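Rings on a white tabletop from cups, what takes them off?

Posted by Ivan Ostapchuk

We have a big plain white table, a Brulholm, bought used in August. Cups sit on it all day and it has picked up tea rings, mostly faint brown, plus one darker one near the middle. Dish soap got the faint ones down a little. I don't know what the top is made of and there is no label underneath. I don't want to dull the finish. Has anyone cleaned one of these? Also open to ideas for stopping it from happening again.

Apolline Barbier

Start with baking soda and water mixed to a thin paste. Put it on the ring, leave it for 11 minutes or so, then wipe with a soft damp cloth. Don't scrub in circles with the green side of a sponge, that is how you get a dull patch that shows every time the light comes in low. Try it near a back corner first. If the dark ring is still there, do it again the next day before moving on to anything stronger.

As for new rings, look at the bottoms of your cups. Tea runs down the outside and collects under the base. Cups that get narrower toward the bottom leave a smaller ring, but they still leave one.
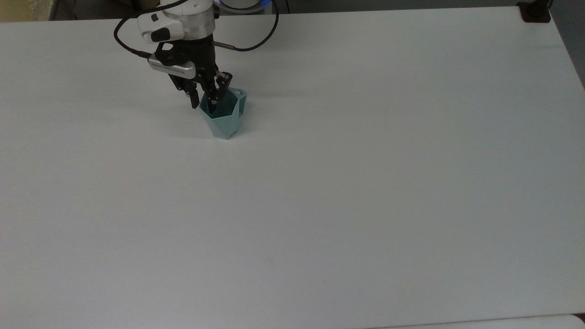 I keep a folded dishcloth at the end of the table and wipe the base of the cup whenever I refill it. Coasters work too if people use them. Mine don't.

Mishra

magic eraser. took 4 of them for our whole table but it came out white again

Ivan Ostapchuk

Thanks. Did the paste twice, faint ones are gone and the dark one is lighter. Will try the eraser in a corner before I use it in the middle.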